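The Software That Has to Read a Sweater
Posted Saturday, February 19, 2022

Ask the lead perception engineer at Vunby what her team does and she will tell you they teach software to find the edge of something that doesn't want to have one.

"A box is a box from every side," she says. "Clothing is a rumor."

Vunby's planner, called Rurnov, takes wrist-camera video from hand-held grippers, the kind a person carries around and works by hand, and tries to turn it into motions an arm can repeat. She has asked not to be named, on the grounds that her mother still thinks she works on satellites.

Most of our conversation concerns black fleece. It swallows light, it hides its own seams, and the first version of the segmentation model had strong and incorrect opinions about it.

"It would label a fold as a hole," she says. "Then the planner would very politely route the fingers around the hole. Beautiful path. Picked up air."
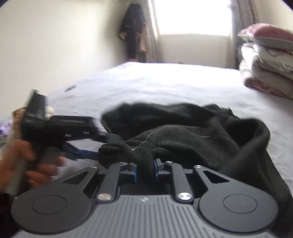
Her fix was to stop asking the model for an outline and ask it for places worth pinching. Each one comes with a score and a direction of approach, and the planner is allowed to refuse them all. In the early builds it refused a lot. "We had a very cautious robot. It would have made a good insurance adjuster."

Two grippers make things worse. Each one carries its own camera, each camera has its own idea of where the world is, and the two have to agree before anybody pulls. The syncing tool, Hajdu, was written over a long weekend and has been temporary ever since. It lines up both streams and throws out any stretch where the poses drift apart. Of the last 3000 clips that went in, 2000 came out.

"People see that number and offer condolences," she says. "I was thrilled. You should have seen the one before."

What about motion blur? She shrugs. Hands move, and she would sooner have the model learn that than train it on footage of people handling laundry like museum staff. The bedroom clips are her favorites for the same reason. There is always something else on the bed, and the software has to work out which soft thing it was asked about.
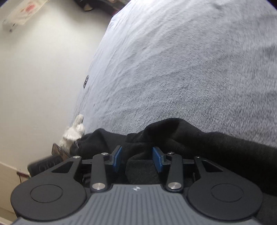 What Comes Next

The next release, Tirgate, lets the planner change its mind halfway through a grasp. At present it commits at the start and sees the thing through, whatever the cloth does in the meantime. Tirgate rescores its pinch points 6 times a second, and she wants it faster.

There are 26 open issues on the tracker. I ask which one bothers her most, and she doesn't need to look it up.

"Sleeves," she says. "Inside out."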